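Installing the Zindlow Ferry Routes add-on
By Rosine Delaunay
July 22, 2021
87 comments

3.2 Enabling the ports

The add-on places four car ferry terminals on the coastal map. It needs the Brunthorpe base map, already installed and loaded at least once. Download size is 1180 MB.

1. Close the game and back up your profile folder.
2. Copy both archive files to the mod folder. Do not unpack them.
3. In the Mod Manager, set the add-on above the base map in the load order.
4. Start the game, load your profile and accept the change-of-map notice.

Note: Active deliveries are cancelled when the map changes. Finish or abandon them first — no penalty applies if you are parked at a depot.
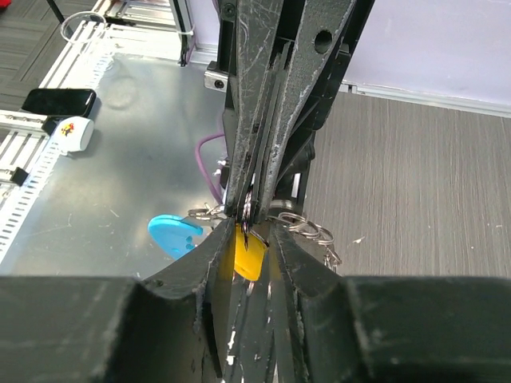 3.3 Using a crossing

5. Drive to the terminal and stop inside the marked lane. Switch the engine off.
6. Press the Activate key and choose a destination. The Elberg crossing costs 2000 credits with a trailer attached.
7. Confirm. Game time advances by the length of the crossing and counts as rest.

Caution: Trailers over 90 tonnes cannot be loaded at Elberg. Use the Yakubu terminal, which has a separate heavy vehicle lane on the harbour side.

Caution: Do not save while the crossing screen is open. Autosave is suspended until the truck is back on the road.

Shares: 90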